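Irwood Robotics Club > Guides > Skulo Hand Gripper > Section 4: Bench Set-Up

Home Builds Meetings Guides Forum Log In

4. SETTING UP THE BENCH FOR TRAY PRACTICE

Read this section before you touch the grippers. If you have already touched the grippers, go back to Section 2, Calibration, and start over. We'll wait.

You need one working Skulo for each operator, a pair of white gloves, the black tray with the rounded ends, and a desk computer with the Sastix logger installed. You also need a partner. The club has tried letting people run tray practice alone, and the results are filed under August.

4.1 Before you start

1. Sign the bench sheet. Write your name so that Consuelo Lorente can read it. Initials are how we ended up with four people called "J."

2. Clear the tabletop. Backpacks go on the hooks and drinks go on the shelf by the door. A drink with a lid on it is still a drink.

3. Pull the black curtain closed behind the table, all the way to the end of the rail. Every gap shows up later in the recordings, usually with somebody's elbow in it.

4. Check that the pole is tight. Hold it low and try to twist it. If it moves, get the hex key from the Sombatkul box and tighten the base. Do not tighten the top plate to fix a loose base. It feels as if it's working, and then it isn't.

CAUTION: The top plate is at forehead height for anyone who leans in to look at the tray. Don't lean in to look at the tray.

4.2 Checking the fingers

1. Open the Skulo fully and look at the pads. Scuffs along the edges are normal and you may ignore them, as the rest of us have. A pad that has started to peel gets replaced before practice.

2. Press each pad with your thumb. It should stay where it is. If it slides, the glue has given up. See Section 7, Pads, and clear your afternoon.

3. Check the screws at the finger tips. Finger tight, then a quarter turn. Hernán Yupanqui wrote "snug" in the old version of this guide, and it became clear that snug is a matter of upbringing.

4. Squeeze and release the handle ten times. You want a smooth close with no click. One click at the end is dirt in the linkage. A click all the way through is a new linkage.

Note: The pads pick up fluff from sweaters. Roll it off with tape. Never use solvent, including the one that smells like oranges.

4.3 Starting the logger

1. Wake the desk computer and open Sastix. Leave other people's windows alone, however ugly.

2. Set the session limit to 1000 seconds. The default is 235, and it will cut you off in the middle of your first decent grasp.

3. Type your run number. If the box already says 877, the program has loaded the demo file again. Close it, open it, and try not to take it personally.

4. Squeeze the handle once and watch the plot. The line should move when you do. If it moves when you don't, check whose gripper is plugged in.

4.4 Placing the tray and taking positions

1. Put the tray on the table in front of the pole, open side up. (We had a question about this.)

2. Leave it empty for the first pass. You are practicing the approach, and parts on the bench only encourage people to grab them.

3. Both operators put on gloves, then pick up their grippers. Doing this in the other order takes longer than you would think.

4. Decide out loud who goes first. Operator 1 brings the fingers in low with the tray between them, while Operator 2 holds back on the far side with fingers off the trigger.
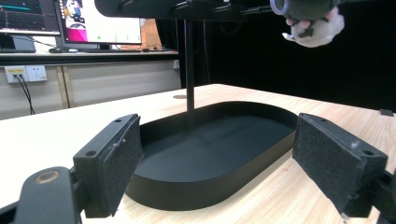 5. Operator 1 closes slowly until both pads touch the tray walls, counts to two, and opens again. No lifting yet. Then swap.

6. Do this until both of you are bored. Boredom is the correct reading – it means your hands have stopped guessing.

CAUTION: Two grippers reaching for the same tray will meet. The fingers are printed and the pads are hand cut, by a person, on a weekend. If you touch, both operators open and back out the way they came in.

4.5 Shutting down

1. Stop the logger before you put anything down. Otherwise the last part of your run is a detailed study of the tabletop.

2. Save, then read the file name aloud to your partner. "final_final" is not accepted.

3. Hang the grippers with the fingers open. Stored closed, the pads take a dent, and the next team gets to write to us about it.

4. Gloves go in the bin marked GLOVES. Tray goes back on the shelf.

If you found a mistake in this section, tell Hernán. He will say it was right when he wrote it.

Next: Section 5, First Lifts

2 comments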